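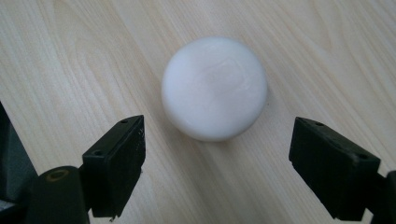 Alari opened its workshop to visitors on December 20, 2024, and Stella Makokha ran the handling table for most of the afternoon. Her group works on small household items that are easy to drop. The round white piece on the wood has nothing to hold on to except a smooth, curved edge, so the black fingers start wide open.

Matúš Ševčík answered questions between runs.
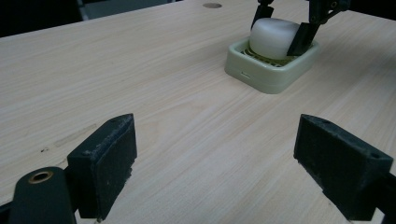 The second demonstration used two grippers. Tatiana Hrnčiar talked visitors through how the jobs are split between them. One has hold of a white bar of soap at its pale green dish, and the fingers in front are open over bare table.

More from the day will be added in the new year.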